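Retrieval Time and Labeling of Small Parts in Shared Desk Storage
Kimie Oda and Adesuwa Odukoya
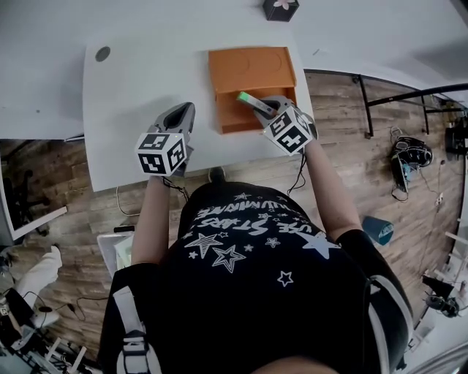

Project Report No. 27, page 1

June 16, 2018

1. Background

Small items kept in desk drawers are often stored without any fixed order. Earlier coursework at Shibata looked at shelf storage only. The present report deals with drawers and with the effect of labels on the time needed to find an item.

2. Method

The trial used the stationery stock of the Rurkine study room. Each participant was given the name of an item and asked to fetch it. Timing started when the name was read out and stopped when the item was placed on the desk. A search was ended after 30 seconds and entered as a miss. There were 22 participants, all first-year students. Half worked with unlabeled drawers and half with drawers labeled on the front. Item order was drawn at random for each person.

3. Data handling

The log contained 1223 entries before cleaning. Entries with a missing start time were removed. Misses were kept and analyzed separately, as the median is not suited to capped values when misses are frequent.

4. Results

Median retrieval time was lower in the labeled group. The difference was largest for erasers and clips and nearly absent for scissors. Misses occurred mostly in the lowest drawers in both groups.

5. Limitations

Participants could learn drawer positions during the session. Label size was not varied. Lighting differed between morning and afternoon sessions and was not recorded.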